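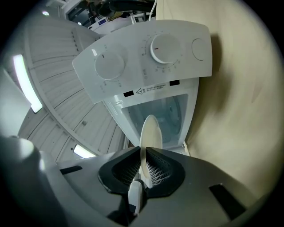
Washing machine station: the gripper with an oval plate between the finger pads.

Progress report, September
Project: Cassim hand-held grippers, shared workshop build
Prepared by Mohammed-Awal Abubakari for the Grondari small projects fund

1. Work this period

The grant covers a pair of hand-held grippers and the recording of household tasks with them at the Irkermont workshop. Both grippers are now assembled and in use. The finger pads are on their second version. The first set was too soft at the tip and folded under a sideways load, so Fiifi Antwi recast them with a raised rim. The new set has been on for 6 weeks and has not needed replacing.

We have two appliance stations running, a small top-loading washing machine and a microwave. Both have round knobs, which are harder for us than buttons. The pads slip on a smooth knob unless the wrist is lined up with it, and we are still changing the grip angle.

2. Recording

The target for the year is 500 usable recordings. We had planned on 30 for this first period and finished with 37. Each one is checked before it is counted. Most rejects came from lost tracking when a marker turned too far from the overhead view.
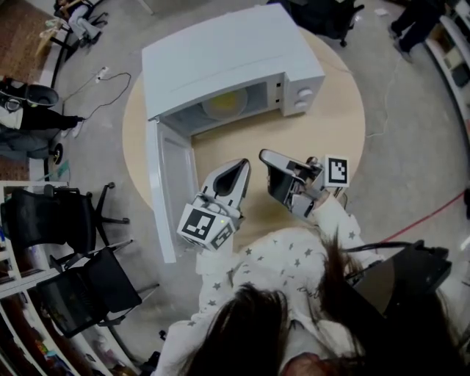 Microwave station with the door open and both grippers in hand.

Two-handed work at the microwave started later than planned. Holding the door with one gripper while the other reaches in is tiring, and we now keep sessions short. The round table gives enough room to stand back when the door swings out.

3. Problems

The Lera logging software dropped the start of several files. Fiifi traced this to a slow storage card and replaced it. The left gripper has some play in the jaw hinge. It does not stop work, but the hinge pin will need to be a size larger.

4. Spending

We are within budget. Pad material cost more than expected and fasteners cost less. No change to the total is requested.

5. Next period

Refit the left hinge, settle the grip angle for knobs, and add a drawer station. A parts list for the drawer station will be sent separately.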